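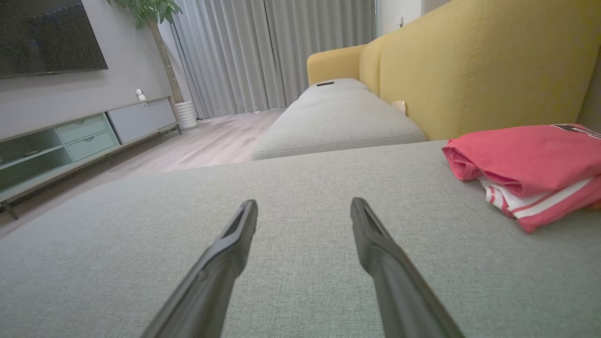
The gripper over the sofa, a folded pink garment on the near cushion.

By Liette Fehr
Jun 12, 2024

Florence Doucette bought her first gripper arm the way many of us buy a couch, by falling for it in the showroom and measuring the doorway later. She laughs about it now, over a second pot of tea, but it has made her a careful planner for Trandale, the small home-help outfit where she looks after the equipment money.

"I had the price of the arm written down and I was so proud of myself," she told me. "Then came the spare fingertips, and the insurance, and the training for Colton, and oh, I just put my head down on the desk!"

This year she has 2 arms on her list and 134 hours of trial time booked before she signs anything. Almost all of it will go to soft things, she said, clothes and cushions and blankets, the jobs her clients ask about most (and the ones sales brochures tend to skip over).

"Anybody can show you a robot picking up a box," she said. "I want to see it with a shirt on a sofa. If the fingers wear out, what do I pay for new ones, and how long do I wait? I ask that before I ask about speed."

A set of fingertips was quoted to her at $662, and she plans on 9 sets across the contract. Colton Cormier, who will run the trials, thinks she is being generous. Florence would sooner have the money left over in October, when the service plan comes up for renewal and she has to go through it all again.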